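Asunto: Re: [masa-y-vapor] Levadura seca o masa madre para panes al vapor
Fecha: 2018-08-10

Hola a todos:

Perdonad el retraso, que he estado de mudanza y el ordenador apareció en la última caja (la de los moldes, cómo no). Contesto a lo de la levadura, que es un tema que me tiene entretenida desde diciembre. Yo los hago en olla eléctrica con cestillo de agujeros y tapa de cristal, bollos redondos de los blancos, sin relleno.
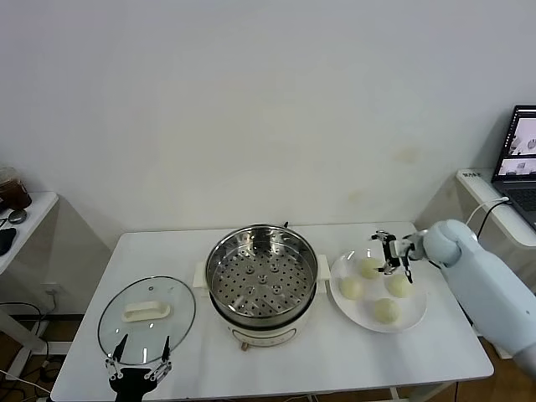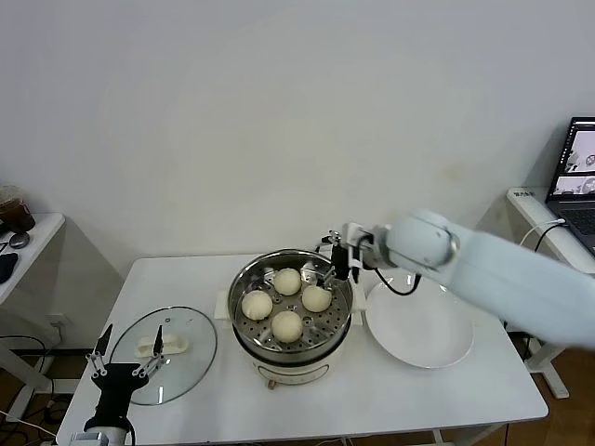 Bueno, a lo que iba. Copio el trozo del mensaje anterior para no perder el hilo:

> Llevo tres intentos con masa madre y me salen siempre ácidos y
> con la piel arrugada. Con levadura seca quedan bien pero no
> saben a nada. ¿Alguien ha probado a mezclar las dos cosas? ¿Y
> qué harina usáis? La que compraba en Clastar ya no la traen y
> la de fuerza me los deja como chicle.

Sí, yo mezclo, y estoy contentísima con el resultado. Para 300 gramos de harina pongo 75 de masa madre bien activa y una pizca de levadura seca, lo que cojo con dos dedos. La masa madre da sabor y la otra se encarga de que no haya que esperar toda la tarde, que es cuando se agria. Si la refrescas la noche anterior y otra vez por la mañana, la acidez baja muchísimo. Yo antes la sacaba de la nevera y directa al bol, y claro, aquello parecía yogur.

Lo de la piel arrugada a mí me pasaba por dejarlos levar de más. Me empeñaba en que doblaran, como el pan de horno, y no hace falta: cuando pesan poco en la mano y la marca del dedo vuelve despacito, al vapor. También ayuda no destapar de golpe al terminar. Apago, dejo la tapa un pelín abierta y me voy a poner la mesa.

De harina, la floja de repostería de toda la vida. Ahora compro la Suvora, que viene en saco pequeño, y cuando no hay, mezclo mitad floja mitad normal. La Chraibi la probé una vez y me pareció muy amarilla para esto, aunque en bizcochos va de maravilla. ¡Con la de fuerza ni lo intentes!

Otra cosa: el azúcar. En la receta que circuló por aquí ponía 42 gramos y a mí me resulta dulzón para comerlos con guiso. Lo he bajado a 14 y suben igual. Si son para desayunar, entonces sí, dejadlo como estaba.

Y una pregunta mía, ya de paso: ¿alguien los congela ya formados y en crudo? Hechos los congelo sin problema, pero en crudo se me quedaron planos como galletas, y no sé si fue el congelador o que los metí demasiado levados. En Kokico los venden así y les suben estupendamente, así que algún truco habrá. Si lo sabéis, contadlo en la lista y no en privado, que luego se pierde.

Un abrazo, y ya me diréis qué tal la mezcla.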